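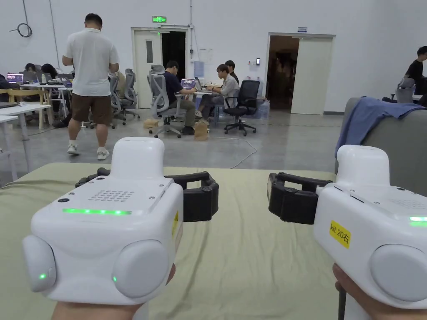

Two white hand-held grippers with green indicator lights, held over a bed.

Zelleo owners get longer map coverage and a quieter radio

March 2, 2019

Drivers who have put a Zelleo touch screen in the dash of an older car will be glad to hear that the free update they have been asking for since last July is ready to download. It works on both the 10 inch model and the wider one that went on sale in the fall, and you will need a memory stick with a little room on it and a bit of patience.

The part most people will notice first is the map. Until now the screen would lose its place on long stretches of country road and then take its sweet time finding you again, which was no fun at all if your turn happened to be coming up. Radu Bucur, who fits car stereos at his shop in Rernthorpe, has been running the new software in his own wagon and says the arrow now stays put even on the hill road out past the quarry, where it always used to wander off into the fields.

The radio has had some attention too. The faint whine that came through the speakers with the headlights on is gone in most cars, and the volume no longer jumps when you shift into reverse and the backup camera comes on (a small thing, but oh, it was annoying!). Steering wheel buttons have to be set up again afterward, so leave yourself a few minutes in the driveway.

Mpho Ndlovu of Pattinasarany, the shop that handles Zelleo sales and repairs here, says over 1880 customers had signed up to be told when the update was out. Anyone who would like a hand can bring the car by the store, where the staff will load it at no charge through July.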